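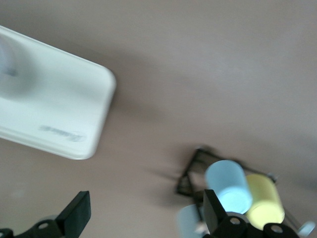

What happens to the success rate if you drop the blurred wrist frames before training?
It went down in our runs. The policy trained on the filtered set was worse than the one trained on everything, and the gap was largest on the approach to the rack.

That was the question from Celmont at the end of the last call, and I said I'd write up the longer version for the list. The quoted message is below so people who weren't on the call can follow.

> We have been looking at the Turia cup data and a good part of the wrist
> video is soft. Our first thought was to score each frame for sharpness,
> throw out the bottom of the range and train on what is left. Before we
> spend compute on it, has anyone at Villalobos tried this? We would also
> like to know if you filter whole episodes or single frames, and whether
> the action labels get re-timed after you remove something.
>
> Second point, smaller. Is the blur the same on both arms?

Single frames, in our case. We scored each wrist frame with variance of the Laplacian, computed on the gray image at half size, and removed the lowest 30 percent. Two things went wrong with that score and it's worth knowing them before you copy it.

The first is that the tabletop is plain. When the wrist is over open table the score is low even if the arm is standing still, so a fair share of what we removed was sharp video of nothing much. We then masked out the flat regions and scored only what was left. That helped, but the mask itself gets unreliable when the blur is strong, and I would not call the problem solved.

The second is that blur and speed are tied together. Take out the blurred frames and you have taken out the fast part of the motion. What stays is the start, the slow part near the grasp, and the release. The policy learned exactly that. It moved slowly, stopped short of the rack, and made small corrections until the time limit. We saw it with the cups and again with the Zurex parts, so I don't think it is about the cups.

On re-timing: we tried it both ways, 2 seeds each. Without re-timing, the action chunks jump across the hole and the arm lurches. With re-timing (interpolating the joint targets over the gap) the lurch goes away but the policy still lost to the unfiltered one. If you have to pick, re-time. Leaving the gap in is the worst option we tested.

What did help was leaving the data alone and changing the augmentation. We add synthetic motion blur to the sharp frames, with the kernel direction taken from the wrist velocity in the log, so a frame is smeared along the direction the camera was going. Random direction was a little worse than velocity direction and still better than no augmentation. Kernel length is drawn fresh for every sample. We trained 5 policies this way and all of them beat the plain baseline, though one only barely. I'll put the table in the shared folder once the last evaluation is in. Please don't quote the ordering of the middle ones until then, it may still change.

One caution. All of this is with the scene cameras switched on as well. With wrist video only, I expect the blur to matter more, and we haven't run that. If Celmont has spare time on the cluster, that is the run I would most like to see, more than another filtering threshold.

On the second point, no, the two sides are not the same. The left wrist is worse in our logs. Part of that is exposure: the left camera was set to auto for the early episodes and picked longer shutter times. It has been fixed since December and the later episodes are closer, but the left arm also does the longer reach in this task, so some difference will stay. If you compare across arms, split the episodes by that setting first - the exposure mode is in the metadata from the second recording block on. For the first block you have to assume auto.

The scoring script and the velocity blur code are in the Turia repo under tools. The blur code expects velocities in the camera frame. If you pass them in the base frame it will run without complaint and smear everything the wrong way, which cost me most of an afternoon.

Iker Tejada
Villalobos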